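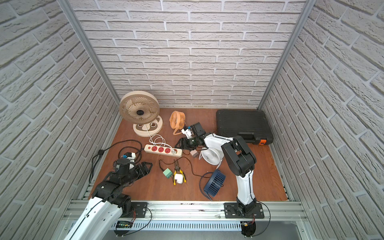 OK it's project season again so I'm starting a thread! This term our robotics club at Naltdale is doing Linow, the household tasks project, and my team got "plug things in." I have never been so excited about a power strip in my life.

The task: two arms, one strip with round red sockets, and a pile of chargers and little desk fans. Pick up the plug, find a socket, get it in straight. Any four-year-old with bad ideas can do it. For a gripper with two fingers it's a whole semester.

We drive the arms by hand first and record every try. The model learns from those. Goal for the term is 400 good demos and we hit 40 last night (pizza happened).

Things I've learned so far. The cables are way worse than the plugs! A plug is a nice solid lump. A cable has opinions, and it pulls the plug sideways right when you think you've got it lined up.

Also the angle. The slots on these sockets don't sit the way you'd guess, so you have to roll the wrist before you come in, not after. I kept doing it after. Jouko Nurmi, who coaches us, let me do it wrong nine times and then just said "wrist" and walked away. Great coach.

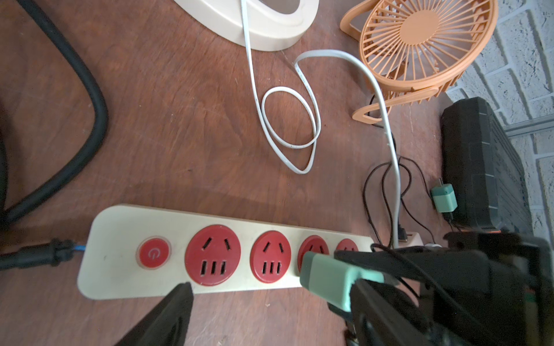

The wrist view helps SO much for this part. From the fixed camera the gripper hides the socket right when you need to see it. Up close you can at least tell which way the plug is leaning. I drive almost entirely off that one now and only glance at the wide view so I don't bump a fan.

Oh and we move the clutter between runs. Fans, adapters, the pliers, all of it goes somewhere new. Last November's team kept their table super neat, and their model fell apart the first time somebody left a charger out at the demo. So we're messy on purpose - my mom would be thrilled to hear this is a research method.

Somebody asked about file names. We number straight through, so the first Linow run this term is 1545 because it picks up where the Chisholm team stopped. Please don't restart at one, whoever inherits this. The labeling script (we call it Brokix, don't ask me why, it was named before I joined) gets very upset.

Next up is two-handed: left arm holds the strip still, right arm pushes the plug. Right now I can do one or the other. Both at once feels like patting your head and rubbing your stomach, except your head is a power strip.

If you're at Naltdale and want to try driving, come by after class! You don't need to know any code. We'll start you on the fat little adapters, they're easier to grab.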